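**Slide 8 – Can it tidy a bedroom yet?** (Amândio Bragança, 10 min)

- Start slowly. Ask who in the room would let a machine put away their shopping.
- My answer for today: one object, yes. A whole room, not yet.
- Stiff boxes are the easy case. In our Pladenen trials the arm placed 21 of them without help.
- Soft packets are harder. The bag changes its shape when you press it, so the grip must be learned again each time.
- Then comes the choosing – what stays on the bed, what goes in the box? A person decides this without thinking.
- Do not promise dates. If they ask about price, send them to Loureiro after the talk.
- Pause, then show the picture.

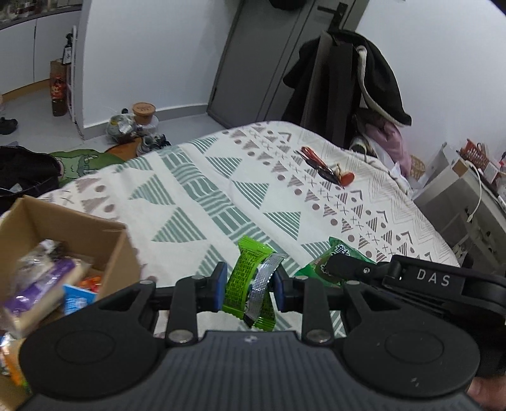
*Green snack packet between the blue finger pads, with the bed and the open box still to sort.*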